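**Gripper comparison, progress note no. 4**
To: Gwenllian Maddocks
From: Heledd Morgan
11 January 2019

Quick one as I'm back on the bench after lunch. Full figures with the February report.

**Where we are**

- Both hand-held types now tried, the Vikix pair and the Salminen pair. 13 tasks each, same list Vaughan wrote for the bid.
- Vikix better on small stuff (pegs, lids). Salminen better on cloth, and easier on the wrist over a long session.
- Pads: ribbed rubber holds well on card and plastic. Still slips on glazed cups. Lleucu wants to try a softer mix, have said yes.
- Marker tracking fine when the hands are apart. Drops out when one gripper blocks the other's marker, worst with tips close together. Extra faces help, not a full cure.

**Problems**

Cables. Still catching on things when people turn round. Eleri is pricing shorter ones with a right-angle plug.

Lost 2 days to the Fondale controller, which kept dropping the left hand. New firmware on, no drop-outs so far but I wouldn't call it fixed yet.

Lighting. Glare off shiny surfaces upsets the wrist cameras more than we planed for. Exposure now locked by hand at the start of each run, seems to do it.

**Money**

On budget apart from spare pads, ordered twice. Will need to move a bit over from travel, can you OK that by email?

**Next**

- repeat the cup tasks with softer pads
- both hands crossing, all marker layouts
- Brarkley arm: mount the winning finger and rerun the lot. Bracket drawing is with Vaughan, waiting on sizes form the supplier

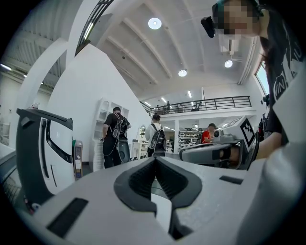
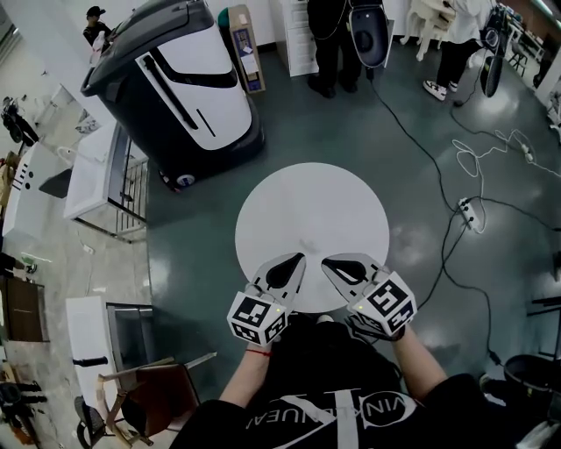
*Hand-held grippers with marker blocks fitted. First picture from a gripper camera, second from head height over the round table.*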